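Week Four: Stamps, Fans and the Limited Edition

Welcome back, everyone! Last week we got as far as film posters, and I promised we'd move on to something smaller, so today it's postage stamps (bring your magnifiers on Saturday if you own one, though you can manage without).

Our case is the Dolden set, put out to go with the television serial Korletey. The postal office printed 4,000 sheets and numbered the first 1,000 by hand, and I'd like you to keep those two figures in your head while you do the reading, as we'll come back to them again and again.
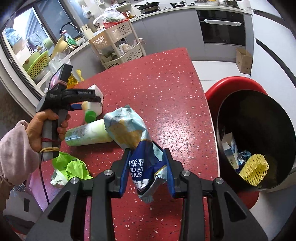
Now, the numbered sheets went to members of the fan club first, and the club had 1,058 members at the time. You can see the trouble coming! Fifty-eight people were left without one, and their letters to the club magazine are some of the liveliest things in your packet. Please read at least the first four before class.
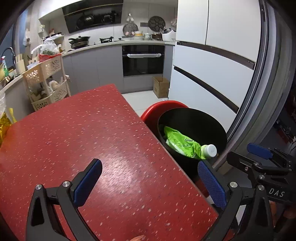 Kwame Bonsu
Course Tutor, Popular Culture and Collecting

A word on terms, which always trip people up a little. A "commemorative" marks an event or a person and is sold for a short while. A "definitive" is the everyday stamp that stays on sale for years. The Dolden set is a commemorative, whatever the Bokby catalog says on its back page (I wrote to them in October and am still hoping for a reply).

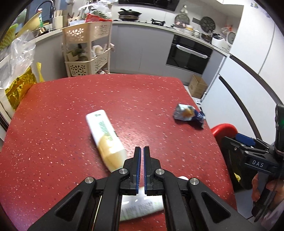 Tabletop with squeeze tube and snack wrapper

For next time, write 200 words on who you think the set was made for: people who watched the serial, people who collect stamps, or people hoping to sell later on. Then look over the Ivau chapter, pages nine to twenty, and mark anything you'd like to argue with.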